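Keeping two arms from arguing: our planner project

Taner Akgül, project report, 9 February 2022

When we started, each arm had its own planner and neither knew the other existed. That works great until both want the middle of the table. Our first fix was a plain lock: one arm goes in, the other waits. Safe, but so slow to watch!

So we wrote Nundora, a small layer that sits between the two planners and the controllers. Every 80 ms it looks 310 ms ahead on both paths and checks the distance between the arm links. If they come too close, the arm with the lower priority slows down along its own path (it never leaves the path, which made debugging so much easier).

We ran 721 simulated pairs of motions before going near the hardware, and I learned more from the logs than from any lecture. Most of the bad cases came from stale joint readings, so we now stamp every message and drop the old ones.

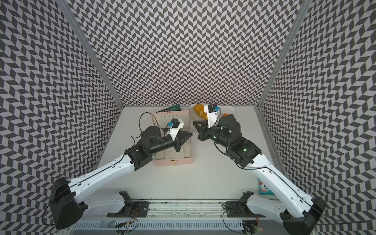

The hardest part is still the grippers. Our collision model treats each one as a simple capsule, and the camera and its bracket stick out past that. For now we pad the capsule, which costs us some reach in the shared zone. In July I'd love to swap in a proper mesh and see how much of that space we get back.

Open items: priority swapping when both arms stall, and a replay tool for the logs.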